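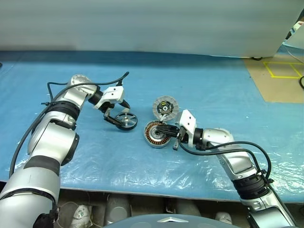 Two arms, one small wheel, motor parts on the blue sheet. Corngate open day

Taking 40 kids from our school to the Corngate open day in July and need to write something for the parents by tonight. What do they get to see? The leaflet only says "robot arms handling motor parts", no detail. Is it worth the coach?
Maham Galani-typo, should be Gilani, sorry

Tariq Usmani
Went last year. Demo is at a long table, one arm each side. In the photo the left one has the little spoked wheel in its gripper and the right one is reaching over the stator (the ring with copper coloured windings). The grey round thing just above it with the white wires is the motor housing. For parents I'd put "two robot arms working on motor and wheel parts", thats enough. Ask for the morning slot, it's quieter. Coach park is 100 metres past the main gate, turning is easy to miss.

Urmila Kanaujia
worth it imo, mine still talks about it. take packed lunches, the cafe is tiny

Bastian Buschmann
Depends on age. Under eights got bored in our group, teh talk before is long. Older ones had loads of questions, mostly on how the fingers know when to stop squeezing. Send those in beforehand if you can, the staff do read them. Book by email, phone just rings.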